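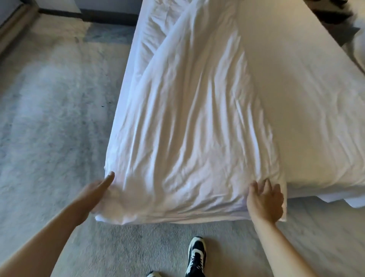

Notora Trail Handheld: User Guide

Section 6. Loading, following and recording a route

Read Section 5 first if you have not yet set the time zone and units. Everything below assumes the handheld has been charged, switched on outdoors at least once, and paired with the Urrego desktop program or the phone version of it.

6.1 Before you load a route

The handheld reads GPX files only. Files saved as KML or FIT have to be converted in Urrego before transfer (File > Save As > GPX).

The handheld stores up to 200 routes. When the memory is full, the transfer stops and the message STORE FULL is shown. Routes are not overwritten automatically.

Note: A GPX file may contain a route, a track, or both. A route is a short list of points joined by straight lines. A track follows the path on the ground much more closely. If a file contains both, the handheld opens the track.

6.2 Copying a route to the handheld

1. Connect the handheld to the computer with the cable supplied. The screen shows a plug symbol.
2. Open Urrego and choose Devices. Wait for the handheld to appear in the list.
3. Drag the GPX file onto the device name.
4. Wait for the progress bar to close. A long track can take a minute or more.
5. Click Release, then unplug the cable.

Caution: Do not unplug the cable while the progress bar is showing. The route list may be damaged and the handheld will have to be reset (see 6.7).

File names longer than 20 characters are shortened on the handheld. If you have several walks that start with the same words, such as "Calgate Ridge from the north" and "Calgate Ridge from the south", put the part that differs first.

6.3 Checking the route on screen

1. Press MENU and select Routes.
2. Scroll to the route and press OK.
3. Select Preview. The whole line is drawn on the map.
4. Press the right side button to switch to the height profile.
5. Press BACK twice to return to the main screen.

Look at the line where it crosses rivers, fences and roads. Routes drawn by other people may be out of date, and the handheld has no way of knowing whether a footbridge is still in place or a gate is locked. Compare the line with a current paper map.

The walking time shown under the profile is worked out from distance and climb. It does not allow for rest stops, snow, soft ground or a heavy pack. To change the walking pace used, go to Settings > Pace.

6.4 Following the route

1. Stand at the start with a clear view of the sky and wait until the satellite symbol stops flashing. This can take longer under trees or below a cliff.
2. Open the route and select Go.
3. Choose Forward or Reverse.
4. Walk a short distance so that the arrow can settle. The arrow is not reliable when you are standing still.

The handheld beeps once at each waypoint and three times when you leave the line. The off-route alarm is set to 50 yards at the factory. In steep valleys you may get false alarms; a wider setting can be chosen in Settings > Alarms.

Caution: The line does not show the safe side of a ridge or the edge of a drop. In poor visibility, use the handheld together with a map and compass, and turn back if you are in doubt about the ground ahead.

6.5 Recording your own track

1. From the main screen, hold down REC until the red dot appears.
2. Press REC briefly to pause. The dot flashes.
3. Press REC briefly again to continue.
4. At the end of the walk, hold down REC and select Save.

If you forget to stop recording and drive away, the extra distance can be trimmed in Urrego with Edit > Cut End. The original is kept in the Archive folder until you empty it.

6.6 Battery life on the trail

With the screen on low brightness and recording switched on, a full charge lasts roughly 13 hours. Cold shortens this. In December conditions, carry the handheld in an inside pocket and bring a spare battery pack.

To save power:
Set the screen to turn off after 15 seconds.
Turn off the phone link when you are not using it.
Set the recording interval to Long for walks on clear paths.

Battery Saver starts on its own at 10 percent. The map goes blank but the track is still recorded.

6.7 If something goes wrong

Route does not appear in the list: Check that the file ends in .gpx and is not inside a zip folder.

Route appears but the map is blank: The map tile for that area is missing. The sample tile supplied covers Flernley and the hills to the west of it only. Other tiles are added through Urrego > Maps.

Arrow points the wrong way: Recalibrate the compass (Section 4.3), away from cars and metal fences.

STORE FULL: Delete old routes, or move them to the computer with Devices > Move.

Handheld does not respond: Hold down MENU and BACK together until the screen goes dark, then release both. Saved routes are kept. A recording in progress is saved up to the last waypoint.

Section last revised 20 October 2020. Continue to Section 7, Sharing tracks.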